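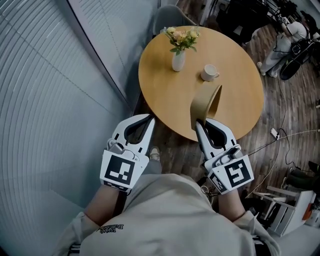
Several people on the Nonside course asked after the last session why we bother with version numbers at all when every commit already has a hash. Fair question, and a lovely way into today's topic!

A hash tells you which code you have. A version number tells you whether you dare upgrade. Take Runby, our practice library. Going from 2.3.1 to 2.3.2 should be dull: a bug fixed, nothing to change at your end. Going to 2.4.0 adds something new, and your old calls still work. Going to 3.0.0 means get a cup of tea and read the release notes first.
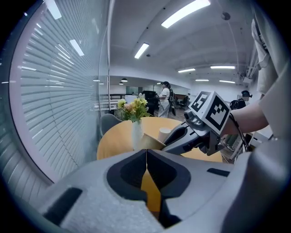
Handout 3: version numbers and lock files

Now the part I enjoy most. Open the Mevuvden project and look at its dependency file. You'll see 2 direct dependencies. Then open the lock file, which has 205 entries (yes, really). Every one of those was pulled in by something else, and each has its own version number and its own idea of what counts as a breaking change.
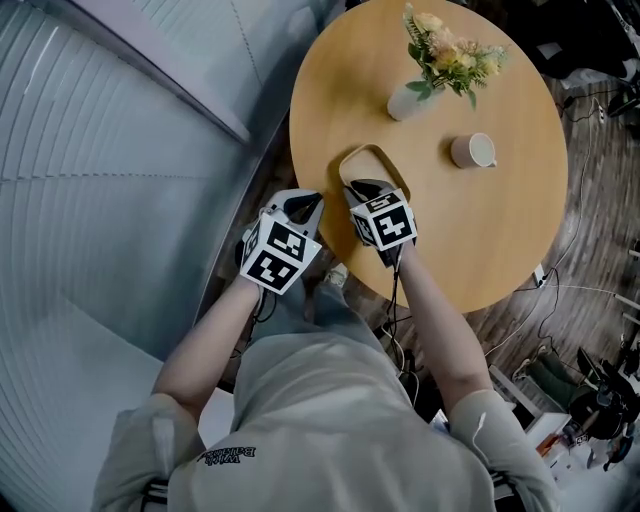 So the lock file gets committed along with the code. Without it, a fresh install in May and a fresh install today can give you different programs from the same source, and you could spend a whole afternoon hunting a bug that only one of you has.

To do before we move on to Ruppert:
Upgrade Runby by one minor version and run the tests.
Compare the lock file before and after.
Write up what changed, about 300 words, by 30th June. Paste in the diff if it's short.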